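SECTION 4. SETTING UP THE LOT FOR MOVIE NIGHT

Read this before you unload the van. Sections 1-3 (permits, booking the film, poster run) should be done already. If they aren't, stop and call Roswitha Heitmann.

Covers the Pomthorpe lot only, between the old Drinley bakery and the new condos. For the indoor winter series at Rathjen Hall see Section 7, totally different wiring.

4.1 Before you start

You need four people minimum. Five is better. Get there by 4 p.m. in July, earlier once it gets dark sooner. The Drinley side gate sticks — lift, then push.

Check the van for:
- screen frame, two bags, and the screen itself in the long tube
- Vesari projector in the gray case
- laptop plus its charger
- two speakers, two stands
- cable crate
- sandbags
- tape. More tape than you think.

NOTE: The Vesari is our projector, not the one the school lends out. The school one has a different lens and none of the throw distances below will work for it.

4.2 Screen

1. Lay out the frame poles on the tarp, labels facing up. Long ones first.
2. Snap the corners together. A click on each. No click, take it apart and try again.
3. Hook the screen on at the top two corners, then bottom two, then fill in the sides. Don't go around in a circle, you'll end up with a wrinkle down the middle.
4. Legs on.
5. Two people walk it up. One person stands behind and calls stop.
6. Sandbags on before anybody lets go. Both feet, both sides.
7. Guy lines to the bakery wall hooks. Not to the condo fence. We've had letters.

CAUTION: No screen if the wind is moving the street banners. Call it off or go flat against the bakery wall with the sheet. A screen that size is a sail.

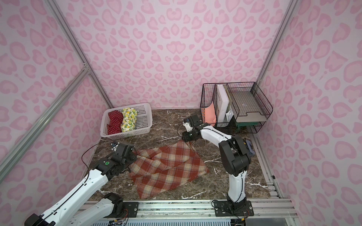

Once the lines are tight, go stand where the back row will be and look. Is it level? Fix it now. Much harder with people on blankets underneath.

4.3 Projector and laptop

1. Table goes on the painted X. If the X is gone again (they keep resurfacing), measure from the drain cover, it's six paces toward the street, then center it on the screen by eye.
2. Projector on table, lens cap OFF, then power. In that order please.
3. Run the long video cable under the table leg so it can't get yanked.
4. Laptop on. Set the output width to 1280. The laptop will try to pick something higher and the picture will stutter — ignore what it suggests.
5. Put up the test grid. Focus on the center, then check the corners.
6. Use the feet to adjust height. Keystone button only if the feet run out. It softens the picture.
7. Turn off screen saver, updates, notifications. All of it. Last summer everyone got to read an email about a dentist appointment in the middle of the big scene.

NOTE: You won't see much of the grid before sunset. Get it close, come back to it when the streetlight by the bus stop comes on.

If there's no picture:
- Wrong input. Press SOURCE until it says HDMI 2. Port 1 is dead.
- Cable pushed in halfway. Push it.
- Laptop went to sleep.
- Still nothing, swap to the spare cable (red tape on the ends).

4.4 Sound

1. Stands either side of the screen, a little forward of it. Legs all the way out.
2. Speakers up. Two people per speaker, they're heavier then they look.
3. Left cable has one band of tape, right has two.
4. Volume all the way down BEFORE you switch on.
5. Play the trailer reel. Walk to the back. If you can follow the talking, leave it alone.

Noise limit on the lot is in the permit. Speakers point at the bakery, never at the condos. Anyone comes over to complain, be nice, give them the card with Roswitha's number, offer them a chair. A couple of them are regulars now.

CAUTION: Tape every cable that crosses a walking path. Full length, not just the ends.

4.5 Seating

1. Blankets and low chairs in front. Folding chairs behind the chalk line.
2. Keep the center aisle and the gate lane clear. Fire marshal checks.
3. Wheelchair spots are on the flat part, left of the projector table. Mark them with cones, don't let people put coolers there.
4. We own around 123 folding chairs, depending on what's come back from loan. Don't set them all out at the start. Half, then add.
5. Lot capacity is 384. Clicker at the gate, one person on it all night. When it hits the number, gate closes, sorry. 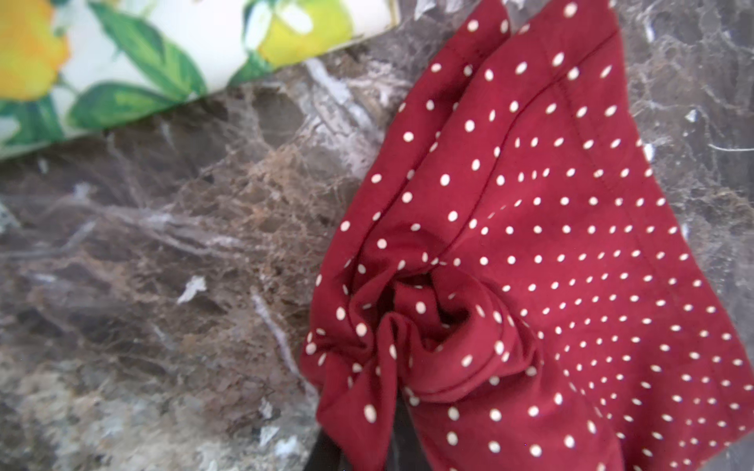

Red cloth with white polka dots, bunched into folds on a marble surface.

4.6 Running the show

1. Slides from 7:30. Local shops first, then the house rules slide.
2. Somebody does the hello. Two minutes. Thank the bakery family by name, they let us use the wall.
3. Lights off at the panel inside the gate. Leave the one over the steps ON.
4. Start the film. Stay with the table. Do not leave a kid in charge of it.
5. Intermission only if the film runs over two hours.

Rain: light drizzle, cover the projector with the clear lid and keep going. Anything more — power off at the panel first, then cover, then make the announcment. Electric stuff goes in the van before chairs do.

4.7 Packing down

Reverse order. Let the projector fan stop by itself before pulling the plug. Screen has to be dry before it goes in the tube, otherwise drape it at Rathjen Hall overnight and leave a note on the door. Sweep the lot. Gate locked, key back through the bakery mail slot.

Lost property goes to the box at Rathjen, see Section 9.

Contact: Roswitha Heitmann, Pomthorpe Movie Nights | Copyright Pomthorpe Movie Nights, all rights reserved | Back to top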